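People write to us at Vultside asking when a machine will take over the dishes. Most of them are tired, and a few are standing in the kitchen at the time. Katalin Fekete used to answer each one by hand. She has asked me to write this page so she can stop.

# Can it do my chores yet? Frequently asked questions

## So, can it?

Some of them, slowly, if you don't hover. A robot arm today can pick up a mug it has met before and put it down somewhere sensible. Ask it to "tidy up a bit" and you will learn how much of your own idea of tidy lives only in your head.

## What counts as a chore around here?

Small, dull kitchen jobs. Opening something with a handle. Moving a plate. Dealing with corn. We started on shop-floor work at Toft, where every part arrives the same way up and no one leaves a bag on the counter. Kitchens are worse. Kitchens have mugs, and mugs have opinions about which way their handles should face. 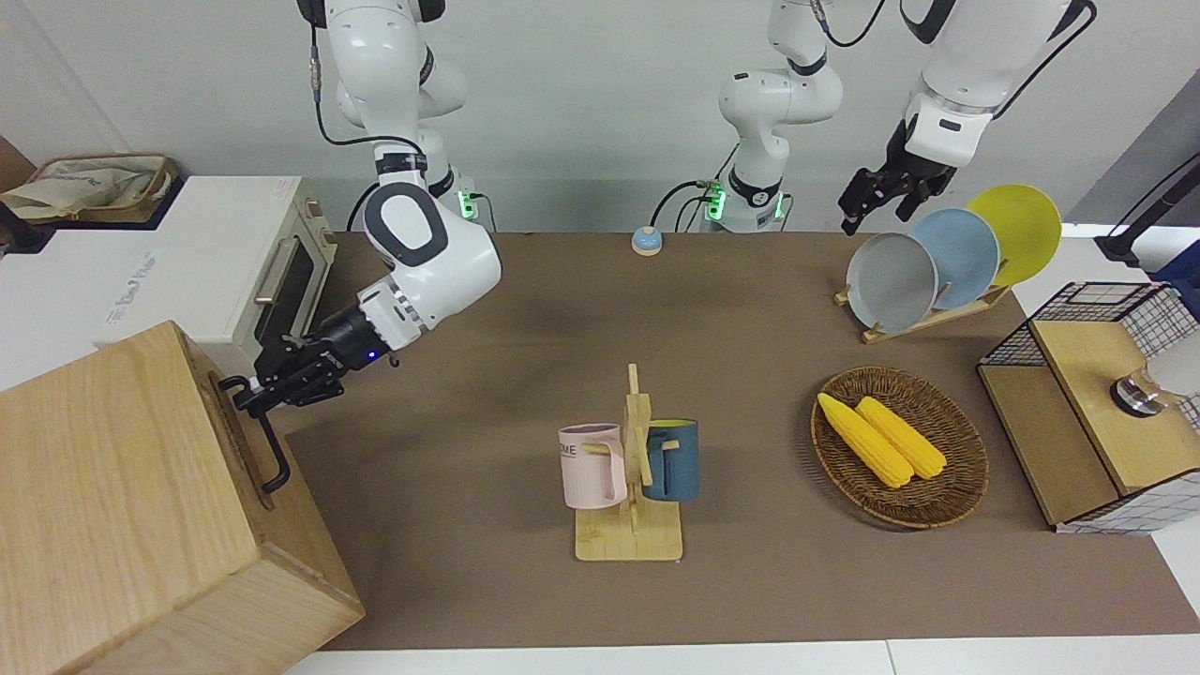 A handle sounds like the easy part. It's a bar, you grab it, you pull. But a door swings on a curve and a drawer slides straight, and an arm that guesses wrong will either stall or try to take the furniture along. You worked this out at the age of two, mostly by pinching your fingers. The arm has to work it out too, and it doesn't even get the sympathy.

## Why are two arms better than one?

Same reason you have two. One holds, the other does. The catch is that two arms can also bump into each other, so a good share of the planning goes into manners. Our first two-arm program was so polite that both sides waited for the other to go first. We let it run through lunch to see who would crack.

## How often does it get things right?

In June we ran 252 tries at hanging a mug on a peg, and 56 of them failed. Hjalti Steinarsdóttir, who keeps the log, sorts the failures into "missed," "dropped" and "sulked." I'm told the last one is a timeout.

## Is it faster than me?

No. One mug takes it 42 seconds on a good run. If you take 42 seconds to hang up a mug, please sit down and have some water.

## Can it load a dishwasher?

It can put a plate in a rack. A dishwasher is a rack that is wet, low, half full and already arranged wrong by someone you live with. We're getting there. We have no plans to make the machine take sides.

## Does it know what it's looking at?

Well enough to find a mug. Less well when the mug is half behind something else, or shiny, or see-through. Drinking glasses remain a sore subject and we'd ask visitors not to bring them up.
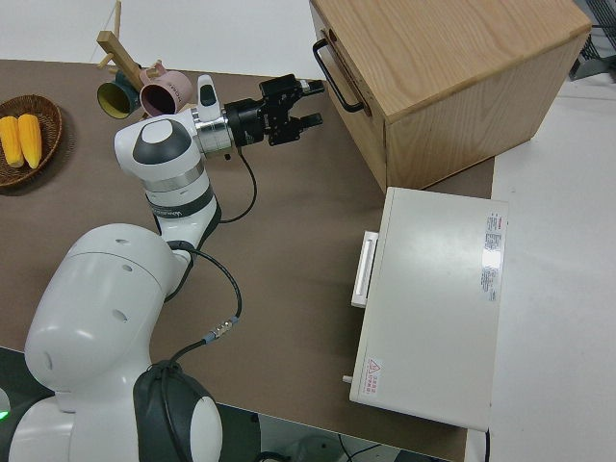

*One arm reaching toward the cabinet, with the mugs and the corn off to the side.*

## What about laundry?

A plate has one shape. A shirt has as many as it likes, and picks a new one every time you touch it. Gremeo, our folding program, can manage a hand towel. It regards a fitted sheet about the way you do.

## Can I buy one from you?

Not for your home. Stesteck, our shop-floor setup, goes to small workshops that need the same part moved 713 times before supper. If that describes your kitchen, get in touch anyway, as we'd like to hear how it came to that.

## Should I hold off on washing up?

You could. I've tried it, and the sink was full by the next morning.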